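Subject: Re: [shared-kitchen] Small fridge: smell, frost, and what to leave in it
Date: November 2020

Replying to the list and not just to the sender, as three other people have asked me much the same thing.

> We have taken over one of the compact fridges from the Korska building
> and it has a smell. We have wiped it out twice with dish soap and it
> comes back after a day or so. There is also a lot of frost in the back
> and I can't tell if that is related. A couple of questions:
>
> - Is it the gasket? It looks clean but I haven't pulled it off.
> - Do the glass shelves come out or are they fixed?
> - Does the power really have to be off for a full day?
> - We have two people who want to keep lunch in it in the meantime.
> Is that a problem?
>
> I have the old Valeck handbook but it only covers the full-size ones.

I'll go in a different order from yours.

The power. A full day is what the Valeck handbook says and it is too long for a small fridge. Three hours with the door open was plenty for ours in July. In a cold room it may take longer. Put a folded towel on the floor of the compartment and another one in front, and change them when they're soaked. Please don't go at the ice with a knife. The Tarar office did that two years ago and ended up buying a new fridge.

The shelves. On most of the small ones they slide straight out once the door is open past a right angle. If the door stops short because of a wall or a counter, move the whole fridge out first. People try to tip the shelf sideways to get it past the door bins, and that is how they crack. Let the glass come up to room temperature before you put it in hot water. The door bins usually lift up and off. If one won't move, push from underneath at both ends at the same time.

The gasket. It might be that. You don't have to pull it off, and I would advise against it, as I have never gotten one to seat properly again. Open the folds with your fingers and run a damp cloth through with a little baking soda on it. Do the bottom edge twice. That is where spilled milk goes and stays. Dry it afterward with a second cloth. Then shut a strip of paper in the door and tug on it. If it slides out with no resistance, the seal is poor at that spot, and a poor seal would also explain your frost.

One place you didn't mention is the drain. If your fridge has a small hole low on the back wall, the smell is very often coming from there. Warm water with a spoonful of baking soda, poured slowly, then a cotton swab. Check for a drip tray at the back as well. Not every compact model has one. Ours did, and I would prefer not to describe it.

Lunch in the meantime. I'd say no until you have finished, and after that only things in a container with a lid. An open bowl is the worst thing for it. One uncovered bowl of meat at the back of the top shelf will make a clean fridge smell like a dirty one by the next morning, and then you won't know if the cleaning worked. If people must use it, ask them to keep to one shelf and leave the rest clear.

Once it has been cleaned, leave it empty and running overnight with an open box of baking soda on the middle shelf, then open it and smell it before anyone else does. If the smell is still there you have missed a spot, and more soap on the shelves won't help. Go back to the gasket and the drain.

A few people asked about cost. I spent 28 dollars on ours, and most of that was a thermometer and a replacement door bin from Provine. Check the bin width before ordering. They sell 2 sizes that look identical in the listing, and the return postage is more than the part. The thermometer was worth having — the dial inside ours was set in the middle and the compartment was still too warm for milk.

If you have a mat under the fridge, lift it and dry the floor too. Water from defrosting gets underneath and sits there, and that makes a smell of its own which is easy to blame on the fridge.

The cleaning sheet for the small fridges is number 938 in the list files. It needs a line about the drain, and I'll add one this week. If anybody has a better method for the folds of the gasket than a cloth and a fingernail, please send it to me and I'll put that in as well.
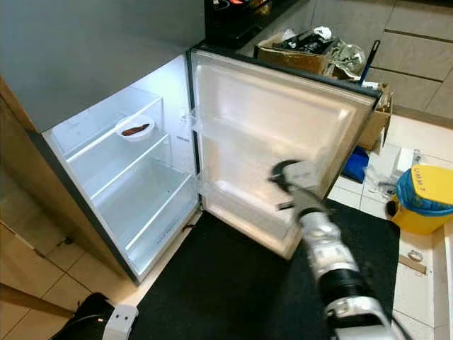
I would also like to drop the part of the sheet that recommends vinegar. It does work, but the smell lingers in a fridge this small and we had complaints. Unless someone objects I'll take it out when I add the drain line.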